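How to wash and store grapes so they stay crisp all week

Grapes are my favourite thing to bring home from the market, and for years I treated them terribly! They went straight into the fridge in whatever they came home in, and by the fourth day I was picking through soft ones at the bottom. A few small changes have made such a difference that I now buy twice as many.

What you need

A big bowl, a colander, two clean tea towels, kitchen scissors, a shallow box with a loose lid, and a spoonful of bicarbonate of soda if you like to use it (I do).

Step 1: Unpack them straight away

Get the shopping on to the worktop and deal with the grapes first, before the tins and the milk. A thin plastic bag holds moisture against the skins, and anything heavier sharing it will press on the bunch. Open the bag wide and lift the grapes out by the main stem, with your other hand underneath.

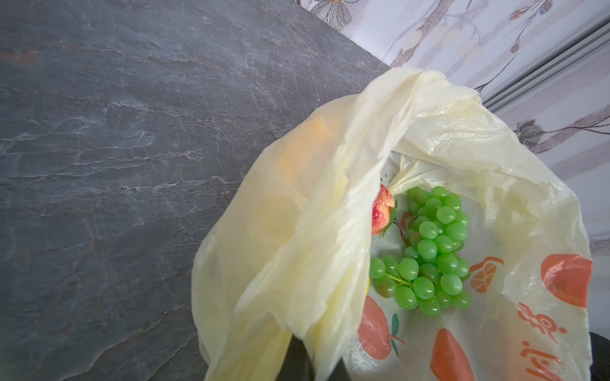 Wilfredo Galang wrote in to say he never washes the whole bunch at once, only what he means to eat that day, and his keep for ten days in the fridge at Tilville. He is quite right that dry, unwashed grapes last longest. If you have the patience for it, skip to step 4 now and come back to the washing each time you want a bowlful. I like mine ready to grab, so I wash the lot and take great care over the drying.

Step 2: Snip and sort

Cut the bunch into little clusters of six or seven grapes, each with its bit of stalk. Don't pull them off! A torn grape dries out at the hole and goes first. Take out any that are split, brown or wrinkled, and give the stalks a quick look for fluff or mould while you're there.

Step 3: Wash and dry

Fill the bowl with cold water, stir in a teaspoon of bicarbonate and swish the clusters gently for 60 seconds. Tip them into the colander and rinse well under the tap. Then spread them on one tea towel in a single layer, pat the tops with the other and leave them alone for at least an hour, turning them once. Check where the grapes meet the stalk, as water loves to hide there.

Step 4: Into the fridge

Line the box with kitchen paper, lay the clusters in loosely and rest the lid on top without clipping it down. The back of the middle shelf is the best spot. Keep them well away from onions (I learnt this with a very strange fruit salad).

Oranges and mangoes

Oranges are happy in a bowl for several days, or in the fridge drawer for longer. A firm mango wants to sit out until it gives a little when pressed, and then it can go in the fridge too.

If you still end up with too many

Freeze them! Pull the dry grapes off their stalks, spread them on a tray and freeze until hard, then tip them into a tub. They're wonderful on a hot afternoon, like tiny sorbets. Cut them lengthways into quarters for small children, and let them thaw first.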